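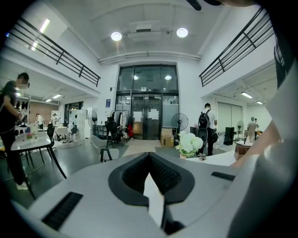 Week 4: Why some rooms sound good

Welcome back! Today we get to the part of the course I look forward to all year, which is reverberation. Bring your readings from the Rollach walk-through, you'll want them.

When you clap in a big hall, the direct sound reaches you first. Then come the early reflections off the nearest hard surfaces, and after those a thick wash of echoes too close together to pick apart. That wash is the reverb. We measure how long it takes to drop by 60 decibels and call the result RT60.

Sabine's formula, in metric units:

RT60 = 0.161 x V / A

V is the volume of the room and A is the total absorption (each surface area times its absorption coefficient, all added up). That's it! One line, and you can predict how a space will behave before anyone lays a brick.

Worked problem. The rehearsal room at Lelleck has a volume of 500 cubic meters and a total absorption of 89 square meters.

RT60 = 0.161 x 500 / 89 = 0.90 seconds

Lovely for speech, a little dry for a choir. 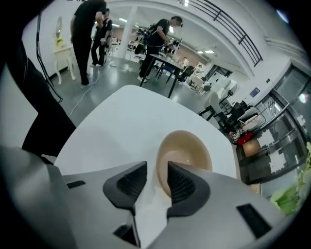
Now try it backwards. Suppose the Lelleck choir wants 1.4 seconds. Solve for A and you get 57.5 square meters, so 31.5 have to go. Heavy curtains are the easy place to start – they soak up a lot of the high end, much less of the low.

Remember that coefficients change with frequency. Do the sum again for each octave band, and watch what happens at 125 Hz. It's my favorite surprise in the whole unit.

For next time: read the Clullitz chapter on early reflections and do problems 1 to 4.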